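## Unit 3: Work surfaces and boards

Read this before the bench session. The written part is due in February and covers this unit and the one before it. Bring your own pencil and ruler. Paper is in the drawer under the sink.

### Placing a board

A board goes down flat, with its full underside on the table. Before you start, press on each corner in turn. If one lifts or clicks, the board is warped or there is something under it. Wipe the table, turn the board over and try again. A board that still rocks goes back on the rack with a strip of tape on it so that the next group leaves it alone.

Check the edges with your fingertips as well. Splinters and raised fibers catch on cloth and pull threads.

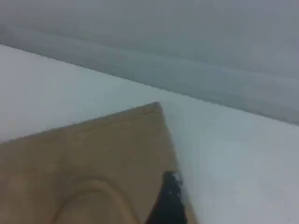 Corners take most of the wear on any board, and they are the first thing to look at when you fill in the condition sheet. Write down whether the tip is sharp, rounded or crushed, and whether the color has changed there. A very slightly rounded tip with a darker brown spot on it, as on the tan board on the white surface, goes in the sheet as "rounded, discolored." Do not guess at the cause. Stains, old glue and scorching can look alike from a short distance, and the sheet only asks for what you see.

### Borders and faces

Treat the border and the face as separate entries. The border is the strip next to the edge, up to any line or step. The face is everything inside it. Color on the face is judged at the middle first, then toward the sides.

For square cuts, hold the try square against the border and read the corner at 90 degrees. Note any gap – even a thin one – and which side it falls on.

### For the sheet

- Board name from the rack tag (Parri or Skovska)
- Corners, one line each
- Border
- Face
- Your initials and those of your partner

Work in groups of 2. Hand the sheets to Amnuay Meesuk before you leave the room. Unsigned sheets will be returned.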